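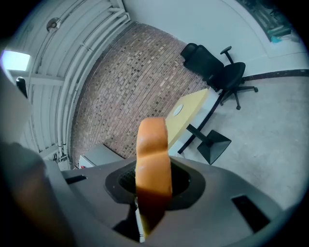 Erhan Ertürk asks whether bare brick indoors can be washed with a hose and a stiff brush, the way a garden wall is, and whether the ceiling ought to be done first or last.

No to the hose. Ceiling first. The method follows, as used on the brick wall in the ground floor room at Honovach, where the bricks run from reddish brown through tan to a darker brown and the ceiling beside them is pale grey with exposed pipes in the same colour. It applies to any sound interior brick that has not been painted or plastered.

What you need

Vacuum with a hose, an extension tube and a soft brush head
Two buckets
Soft nylon brush, hand size
Old paintbrush, 50 mm or wider
Large sponges
pH-neutral detergent, unscented if possible
Drop sheets, painter's tape, thin plastic film
Platform ladder or small mobile tower
Goggles, gloves, P2 or N95 mask
Breathable masonry sealer, matte (optional)

We used Lunach matte sealer. Other breathable sealers will do. Avoid anything described as a wet look or film-forming finish.

Before you start

Rub the mortar with a thumb in several places, low and high. A little grit is normal. If it comes away in a steady trickle, or a key pushes into the joint, stop and have the wall repointed before any water goes near it. White powder on the brick face is salt. Brush it off dry and vacuum it up. Washing salt off puts it back into the wall.

Paint on an older ceiling or on older pipes may contain lead. Test it before brushing. Lagging on old pipes is a separate matter and should be looked at by a licensed assessor.

Ceiling and pipes

Turn off ceiling fans and forced-air heating. Lay drop sheets to the foot of the wall, overlapped, and tape the seams.

Check the instructions for any smoke detector or sensor before working near it. Most smoke detectors can be fitted with a dust cover for the length of the job. Do not paint over one, spray one or leave the cover on overnight. If the detectors are part of a building system, the building manager has to isolate them.

Vacuum the tops of pipes and conduits with the soft brush head. Work along each run in one direction. Brackets and crossbars hold the most dust, and the vacuum head will skip over them, so go back to each with the old paintbrush in one hand and the hose in the other. Do not hang anything from the conduit or lean the ladder on it.

Wipe painted pipes with a wrung-out sponge. Keep water away from junction boxes and electrical fittings altogether. Long ceiling panels are wiped along their length; wiping across them leaves a dirty line at each joint.

Leave the room for an hour, then vacuum the drop sheets.

Dry cleaning the brick

Vacuum the whole wall from the top course down. Follow the courses. On small bricks there is more joint to the square metre and the dust sits on the lower edge of each joint, so tilt the brush head up slightly. Go over it a second time with the nylon brush and the vacuum together. In a dry room with no grease this is often enough, and you can stop there.

Washing the brick

Try a patch of about a square metre in a corner and let it dry for a day. Mixed brick can dry unevenly, and pinkish or tan bricks show a water mark sooner than dark ones.

Mix the detergent weakly. Fill the second bucket with clean water. Wet the wall with the sponge from the bottom up, so that dirty runs do not streak dry brick. Then scrub and rinse from the top down, one patch at a time. Change the rinse water when you can no longer see the bottom of the bucket. The brick should be damp and should never run. No wire brush, no acid, no pressure washer.

Blot along the floor with an old towel as you go.

Drying and sealing

Allow 48 hours with a window open before sealing. In August ours needed longer, and we started late on the Sunday morning.

Sealer is put on thinly with the wide brush and worked into the joints. Mask the pipes and the ceiling edge with tape and film first. We used 400 mL on the first square metres and found it too heavy; the bricks stayed darker there. A second coat is rarely needed.

Hiring the tower cost $259 for the weekend. For a wall that can be reached from a platform ladder, leave it out.

After that, vacuum the wall twice a year and the pipe tops whenever the wall is done.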